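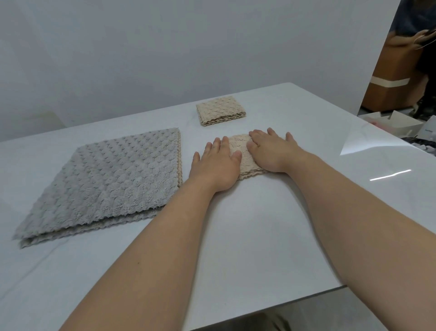

Pressing a small, partly folded towel flat with both hands.

Folding fluffy towels: what we learned from teaching a robot

Thick towels with a puffy surface do not like to stay folded. In the Clanow project we record people who fold towels by hand, and from these recordings a robot arm learns the same work. My colleague Mareike Tiedemann compared two groups of recordings. In one group the people folded as they do at home. In the other group they had to stop after each fold and press the towel with open hands. The robot that learned from the second group left 8 towels out of 54 with a crooked edge. With the first group it was more than double.

The same habits help at home, so I write them down for you.

Press after every fold
Put both hands flat on the towel, fingers spread, and push down for a moment. Do not rub. Rubbing moves the upper layer and the edges go apart.

Fold the big towel first
Put it to one side of the table and leave it there. The small ones then get the free space in front of you. In our recordings the people who began with the small towels had to move their finished stacks again and again.

Use a smooth, hard table
On a bed or a sofa the towel sinks in and you can not see if it is straight. A smooth top also lets you turn the whole towel without opening it.

Look at the trim
If your towel has a stitched border, let it lie along the outside of a fold. It is easier to line up than the soft part. Gilmar Medeiros found that the robot, too, made fewer mistakes with bordered towels, but we tested only 11 of them and I would like to see more.

Keep finished pieces apart
Leave a hand's width between the stacks until all is folded. Fluffy fabric catches on its neighbor.

We have now up to 1,000 recordings and will start with fitted sheets in March. For these I do not have a good tip yet. If you have one, please write it in the comments.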